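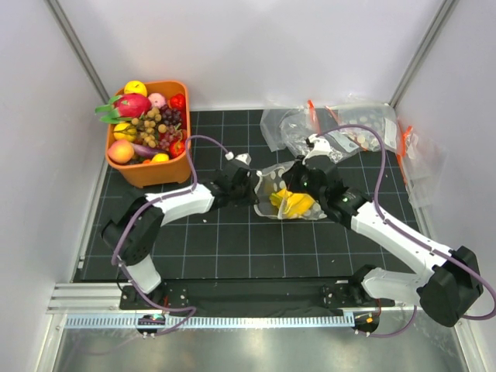
2 min read

Clumbridge Fruit Bagging – notes on the props and the set

This folder covers the bagging task: play fruit out of a basket and into plastic bags, on a gridded black mat. Read it before you reorder or swap anything.

Contents of the basket

The basket is orange plastic, rectangular, with rounded corners. It starts full. The fruit is all artificial and includes yellow citrus, peaches, strawberries, a dragon fruit, green grapes, dark purple grapes and an eggplant. We file the eggplant under fruit to keep the labels short.

Peaches come in more than one shade. Both the pale pink and the orange-pink ones are labeled "peach". Lemons vary in size and all share the label "lemon". Grapes are labeled by bunch, with the color in a separate field.

Bags

Plastic bags start in a pile on the mat. Order code 27 in the Adlow stock list covers the current batch. Earlier sessions used code 11, which has been discontinued – do not mix the two within a session.

Files

items.csv – one row per piece, with label and color
sessions.csv – 70 rows, one per session
notes.txt – free text, uneven in quality

Session 36 has no notes. The bag code for it was filled in afterward from the order sheet.

Known problems

The color field was typed by hand, so "purple" and "dark purple" both appear for the same grapes. This will be cleaned up in November.

Contact

Despina Stanciu keeps the item list. Send corrections to her with the session number and the row you want changed.

Last edited 31st October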